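Test the planner on a bad counter

Opinion
Nov 11, 2024

Most planning software for robot arms is tested on scenes that are too clean. I have worked on the planning side at Kevanbridge long enough to have made this mistake many times, and I would like to argue for a different habit. Messy scenes should come first, and they should come before anyone tunes anything.

The usual order goes like this. Somebody writes a new grasp planner and tries it on one box on a flat table. It works. They add a second box, and it still works. By then the cost terms have been tuned for boxes with space between them, the collision margins are set to a comfortable value, and the team has a number to show. When the clutter finally arrives, it is treated as an extra feature to be handled later. In my experience later means a pile of special cases bolted onto a planner whose basic choices were made for an easier problem.

Our stack is split into the parts most people would expect. Vidance does perception and hands over a list of objects with poses. Lencho takes that list and plans a path. A controller below Lencho follows the path and reports back. On a clean table the seams between these parts hardly show. Vidance is right, Lencho believes it, and the arm goes where it was told.

On a crowded counter the seams are most of the work. A pose that is off by a small amount does not matter for a lone box. It matters a lot when the object next to it is closer than the error. Lencho used to take every pose as exact, since nothing in the early tests punished it for doing so. We found out in our Jamalham test set, which has 127 simulated scenes. The version that passed every clean scene finished 80 of them. I would have guessed higher, and so would anyone who had only seen the demos.

The failures were useful to read. In 12 of the scenes the planner found no path at all, and the cause was a margin somebody had set by hand months before and never written down. In others it found a path that brushed a neighbor on the way out, after the grasp. We checked the approach carefully and the retreat hardly at all. That is a tooling problem as much as a planning one. Our viewer drew the approach by default and hid the retreat behind a menu, so people looked at the approach.

There is a fair case against what I am saying. Hard scenes make bugs difficult to isolate, and a new planner that fails everywhere teaches you very little. I agree that you need a few simple scenes to check that signs and frames are right. My complaint is with staying there. Keep the simple ones as unit tests, run them on every commit, and do not report them as results.

Another objection is that simulated clutter is still simulated. The contact model is rough and the surfaces are guesses. That is true, and I would not use a simulated score to tell a customer what to expect. But a planner that cannot get around a bottle in simulation will not be saved by real physics. The software has to pick an approach, leave room for the fingers and know what else is close by, and all of that can be checked before any hardware is booked.

The kind of scene I mean does not need much in it, only thin things and tall things on the same surface.
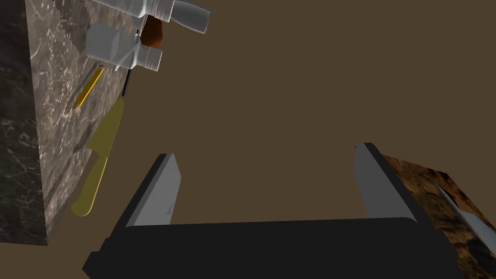

A simulated kitchen scene seen from behind the open gripper, with bottles, a pencil and a knife on the marble counter.

A pencil is a poor target for a planner that thinks in boxes. Its bounding box, if it lies at an angle to the axes, is mostly air, and Lencho once refused perfectly good grasps on account of that air. We now fit tighter shapes for anything long and thin. It costs some planning time and I think it is worth paying.

We have changed three things so far. Lencho takes a pose along with an error estimate and widens its margins to match. The retreat is checked the same way as the approach, and the viewer shows both. Every hand-set margin lives in one file with a note on who needs it and why. I would have liked to do the last one years ago - it is dull work and it has saved us the most hours.

The next full run on the Jamalham set is in December. The clean-table scores will be left out of the report.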